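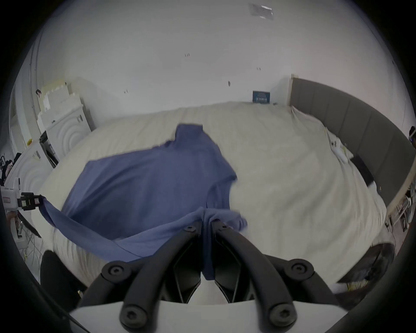
Photo: Berkay Yaman / course materials, Unit 6

Household Skills and Textile Care
Unit 6 handout: Folding long-sleeved shirts on a bed

Read this before the practical. Bring one long-sleeved shirt of your own, clean and fully dry. Buttons are fine, a hood is not.

1. Where to fold

Most people fold on whatever flat surface is closest to the dryer. At home that is often a bed. A bed has more room than a table, and a whole shirt fits on it with both sleeves out. The trouble is that it gives. A duvet sinks under your hands and comes back up when you let go, so a crease you pressed in a moment ago may move.

Before you start, pull the duvet flat by two corners and run your forearm across it once. You do not need to get every wrinkle out. If you have a blanket with a firm weave, lay it on top. A light cover makes a dark or mid-colored shirt easier to see, and the other way around. A blue shirt on an off-white duvet is an easy pair to learn with: the hem, the sleeves and the collar all show up clearly.

2. Laying the shirt out

Put the collar at the far side and the hem toward you. It is all right if the body lies at a slant at first. Work in this order:

- Find the collar and set it down. Leave it alone after that. The neck opening tends to stand up in a ridge and will not lie flat until the shoulders do.
- Find the shoulder seams. Loose cloth likes to gather next to them.
- Take the end of one sleeve, lift it clear of the bed and draw it out to the side until it is taut. Lower it. Do the same with the other.
- Last, take hold of the hem and bring it straight.

Students usually want to begin with the hem, as it is nearest. Try it that way once and you will find you have to do it again after the sleeves.

Lifting the sleeve matters on a bed more than on a table. If you drag it, the duvet cover comes along and the wrinkles end up under the shirt.

3. Holding the cloth

Pinch a small amount. A big handful makes a bunch, and the bunch leaves a mark that stays in cotton until the next wash. With one point held near the hem and another at the sleeve end, you can put tension across the body of the shirt and most of the slack will go. Pull along the seams. Pulling on the slant stretches a knit.

4. The fold

Turn the shirt face down if it has buttons. Bring one side in to the middle, with the fold line running from halfway along the shoulder to the hem. Lay the sleeve back down along the body. Repeat on the other side. Then fold up from the hem in 3 parts. For a narrow drawer use halves and halves again.

Check the finished shirt against the template card. The card is 206 mm wide. A shirt a little wider than that is acceptable; a narrower one usually has a sleeve bunched inside it.

5. Common faults

Collar twisted: the shoulder seams were not level before the first fold.
Lump in the middle: sleeve folded double at the elbow.
Hem uneven: body was still slanted. Open it up and go back to section 2.
Fold springs open: duvet too soft. Move to the blanket.

6. For the practical

Fold the same shirt six times and write down which fault, if any, you got each time. Hand the sheet in with your name on it. Neatness of the last fold counts for half the mark, the notes for the other half. Speed is not marked.

Students who missed the November session on sorting and drying should read the Unit 5 handout first.

Handout revised Apr 6, 2022. Questions to Tuncay Demirtaş, Linivar Home Skills Program.

Comments (3)

draken_m
Is the template card the same one we got for towels? Mine has no width printed on it.

Tuncay Demirtaş
No, the towel card is larger. Pick up a shirt card from the tray by the door.

P. Chin
I did the sleeves before the hem like it says and the hem was still off. The shirt had shrunk on one side, so maybe add that to the list of faults. The blanket helped a lot.

We use cookies to remember your reading settings. Accept | Manage choices

© Linivar Home Skills Program | Contact | Back to top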